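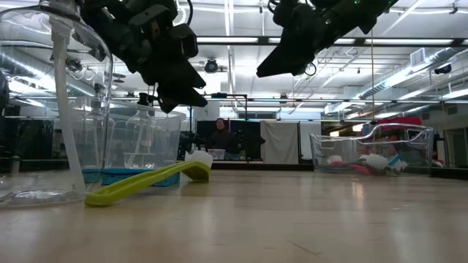 Green brush out front, both grippers up. Left bin and right bin where I keep them for the sorting task.

Sorting kitchen stuff into bins by remote control - how slow do you go?

skastus_bench
Hi all, long-time reader, first real post, so please bear with me. Since May I've been teaching our two-arm setup to sort kitchen things into clear bins. I drive both arms with a pair of hand controllers and the software (we use Tukton for recording) saves the whole run. I have 108 runs saved so far, and I'm proud of maybe half of them!

My trouble is the long-handled brush. When I drive slowly and carefully I get a lovely clean pickup, but the trained arm then creeps up to the brush and just hovers there, like somebody trying to remember why they walked into the kitchen. When I drive at a natural pace I drop more, but the arm seems to commit better. Do you all slow down on purpose for the grab, or keep one speed the whole way through?

mugo_fan
Welcome! I had the same hovering and it drove me up the wall for weeks. What you're calling careful is probably a lot of tiny pauses. You stop, you look, you nudge, you stop again, and the poor arm learns the stopping right along with everything else. Try running the motion a few times without recording until your hands know it, then record. My pauses mostly went away once I did that.

Adesuwa Olatunji
I'm going to disagree a little, in a friendly way. I train new operators and I always start them slow. A quick run with a sloppy grab teaches a sloppy grab, and then you're cleaning up data for ages. You can trim the pauses afterward. You can't trim a bad grip into a good one.

I would look at where the brush sits before each run, too. If the handle always points the same way, you're teaching one pickup over and over. Turn it, flip it, push it up against a sponge, let things get a bit messy.

skastus_bench
Thank you both, this is so helpful. Adesuwa, I'm guilty on the handle direction, I'm afraid. I'm a tidy person and I kept setting everything out neatly. I've been spreading things around a lot more for the newer runs, so tell me if this is the sort of mess you mean.

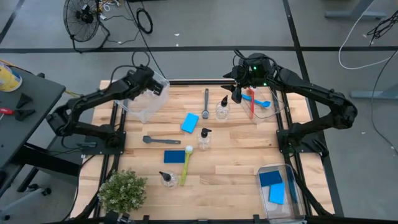 Newer layout from higher up, with the spatulas, sponges and pump bottles spread out and the brush on a slant near the front.

Adesuwa Olatunji
Much better, yes! I'd still let a couple of things touch each other. The dark sponge beside the brush is a nice start, and it's the kind of spot where a gripper has to make a choice. And what a sweet little plant on the corner.

brurer_dan
Jumping in on the speed question. I don't think trimming is as harmless as Adesuwa makes it sound. I trimmed 23 of my runs last year and the arm got jerky right at the cuts, so I ended up throwing the lot away and recording again. I'd go with mugo_fan and practice first.

Also, has anybody here taught by hand instead, holding the arm and walking it through? I find I grab things much more naturally that way - you can feel the gripper meet the object, and I never got that from a controller.

mugo_fan
I did it by hand on my old single arm and loved it, but with two arms I run out of me. You can guide one nicely and the other one just waits. And my own sleeves kept ending up in the camera view, so a good part of that data was no use to me.

Adesuwa Olatunji
Dan, that's fair, and I should have said I only trim the long waits at the start and end, hardly ever in the middle. We may be closer than it sounds. I'd still take slow over sloppy for a beginner, though.

skastus_bench
Okay, my plan is to do two warmups per layout with the recorder off, then record at whatever pace feels natural, with the brush turned a new way each time. I'll leave the old runs out of the first training and add them back later to see if the hovering returns. Does anyone have a feel for how many new runs I need before it's worth training again?

brurer_dan
More than you want to do, sorry! I'd train early anyway, just on the brush, and see if it still hovers before you put in another long week.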